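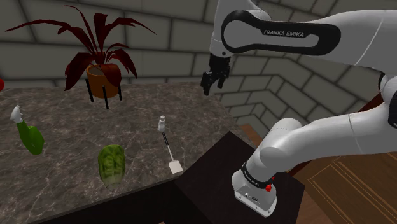

A simulated kitchen workspace with a Franka Emika arm, a marble counter and household objects.

Stemurport, 15/06/2022 – Lemik today released the first public version of its good practice guide for testing robot arms in simulated homes. The guide is free to download and covers how test spaces should be set up, recorded and reported.

It contains 236 checks, grouped by stage of work. Teams are asked to write down the starting position of every object, keep the same arm settings through a full test run, and report all attempts, including the ones that failed. A result should rest on at least 100 attempts per task, with the layout changed after every 10.

"People publish a success rate and leave out how the counter was laid out," said Fadime Coşkun, lead editor of the guide. "If the bottle was always in the same spot, readers need to know that."

Work on the draft began in January. Curkard and Somboon both tried it on their own kitchen tasks and sent back comments. Section 2, on object placement, was rewritten as a result – it now covers items lying on their side as well as standing ones.

The guide is voluntary and does not replace any safety standard for physical robots. Tests run only in simulation must be labeled that way in the title of the report.

Comments on this version can be sent to Orathai Srithong at Lemik. Press questions go to Ailbhe Brophy in the Stemurport office.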